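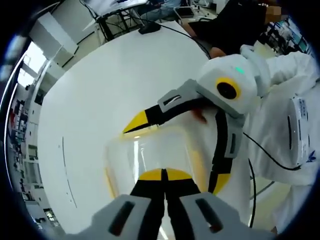
Salad counter: is the dressing included in the stated calories?

Posted in Eating Out, June

Amero Kitchen operates a counter-service restaurant near my place of work, and I have been taking lunch there as part of a diet agreed with my surgery. The menu board gives the large chicken and grain salad as 513 calories. The printed leaflet at the till gives the same salad as 498. Neither states whether the dressing is included. I should be grateful if members could advise which figure ought to be used, and whether it is reasonable to request the dressing separately. My limit for the midday meal is 500.

Driken

A difference of this size is generally of no practical importance. Portions at a counter are served by hand, and two salads prepared one after the other will seldom match exactly. Leaflets are also reprinted less often than boards are changed, so the board is normally the better guide.

The question of the dressing deserves more attention. Oil-based dressings can add more to a meal than the chicken does, and practice differs between restaurants. Members are advised to ask at the till for the full nutrition sheet, where dressings are usually entered on a separate line. A request for dressing on the side is entirely ordinary and should be made when the order is placed, before the salad is mixed. Should the sheet be unavailable, an enquiry may be sent to the restaurant in writing, quoting the name of the dish and both figures.

Núñez

Lemon juice and black pepper. No calculation is required.

Flornutex

I concur with the first reply as regards the nutrition sheet. Please note also that bread is frequently offered with large salads and may not be counted. I decline it on 2 days out of five and have found this sufficient. The grain may likewise be exchanged for extra leaves at some counters, although a charge sometimes applies.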